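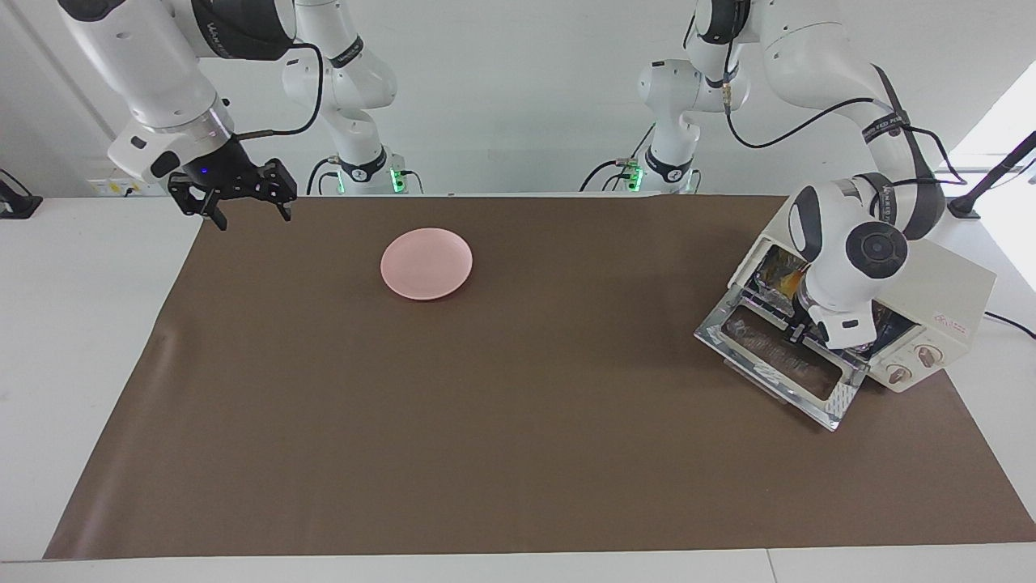
# Fladorus Vacant Premises Register

Ikhsan Mandagi
Last revised in December

A table of empty and partly empty commercial buildings in the Fladorus town center and the two streets that feed it, with their condition, last recorded use and any reuse proposal on file. It is kept as plain CSV so that it can be opened in any spreadsheet program.

## Contents

- `premises.csv`: one row per unit, 3377 rows
- `buildings.csv`: one row per building, 300 rows
- `proposals.csv`: one row per reuse proposal, 156 rows
- `codes.csv`: lookup table for use, condition and status codes
- `CHANGES.txt`: corrections by release

A building may hold many units. Henska House, the largest, was split into small offices by a former owner and each office has its own row. Units that were later knocked together keep their old identifiers, and the surviving row lists them in `merged_from`.

## Main fields in premises.csv

- `unit_id`: stable identifier, never reused
- `building_id`: joins to `buildings.csv`
- `floor`: ground floor is 0, basements are negative
- `area_m2`: net internal area, blank if never measured
- `last_use`: code for the last recorded use
- `vacant_from`: year and month, blank if the unit is occupied
- `condition`: A to E, or X for not inspected
- `access`: step-free access from the street, as y, n or u
- `notes`: free text

`condition` is given by the person who inspected the unit. A means ready to let. C means work is needed but the unit is weathertight. E means the unit should not be entered without a structural check. X is not a grade and should be left out of any average.

## Proposals

Each row in `proposals.csv` is a scheme on which at least an outline has been lodged. The `status` field takes one of these values: `outline`, `submitted`, `approved`, `refused`, `withdrawn`, `on_site`, `complete`. Only the latest status is kept. Earlier ones can be recovered by comparing releases.

Schemes covering more than one building have one row and a semicolon-separated list in `building_ids`. The Gautier Yard workspace scheme is the main case. It covers the former print works and the stable block behind it, and its floor area is the total for both. Do not add it to the per-building figures.

## Sources

Occupancy comes from street surveys done on foot, checked against letting notices. Floor areas come from agents' particulars and, where none exist, from scaled plans. Maeve Ó Conaill did the surveys of the upper floors and wrote the condition guide.

## Known problems

1. Upper floors are under-recorded. A shop with unused rooms above it may appear as a single occupied unit.
2. `vacant_from` is the first survey in which the unit was found empty. The true date may be several months earlier.
3. Areas taken from older particulars were converted from square feet and then rounded. These rows have `area_src` set to `conv`.
4. Short lets of under six weeks are treated as vacancy. Seasonal shops are therefore missing.
5. Trultomau Arcade changed its unit numbering during a refit. The old and new numbers are matched in `notes`, but two kiosks could not be matched and have been given new identifiers.

## Loading

Files are UTF-8, comma-separated, with a header row. Text containing commas is quoted. Read `unit_id` and `building_id` as text, or leading zeros will be lost. Blank means unknown except in `vacant_from`, as described above.

## Version

This is release 2. It adds the `access` field and drops `rent_band`, which was too sparsely filled to be of use. Scripts written for the first release will need their column positions changed if they read by number.

## Use and corrections

The tables may be copied and reused with credit to the register. They should not be relied on for valuation or for fire safety purposes. Send corrections to Ikhsan Mandagi with the `unit_id`, the field and the source of the new value. Corrections without a source are held until the next street survey.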